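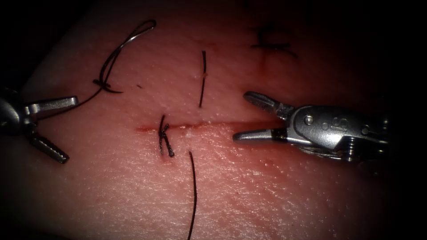 Wound Healing, Handout 2
Tutor: Nia Kemeys
June 13, 2019

Welcome back, everyone, and thank you for such good questions last time (I did promise Mared Meredith I'd go more slowly through the clotting part, so bear with me if you had it the first time round!).

We left off with bleeding coming to a stop. Platelets stick to the damaged vessel wall and to each other, and fibrin forms a mesh that holds the plug together. Overlapping with this comes inflammation, when white cells move in to clear away bacteria and dead tissue.

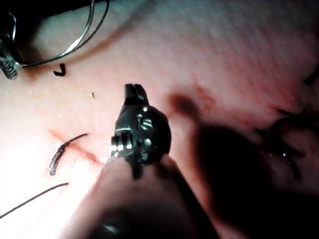 Now for the rebuilding, which I always think is the lovely part. Fibroblasts lay down collagen, mostly type III to begin with, new capillaries grow in, and skin cells creep across from the edges to close the surface.

Last of all is remodelling, and it goes on for months, long after most people have forgotten they were ever hurt. Type III collagen is gradually replaced by the stronger type I.

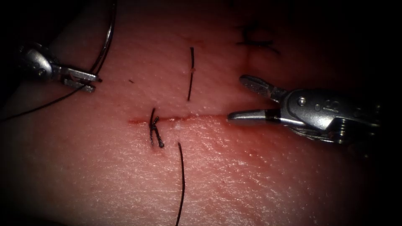
Even so, a scar never quite gets back the full strength of the skin it replaced. Please read chapter 7 before we meet again, and do bring your sketches of the skin layers, however wobbly.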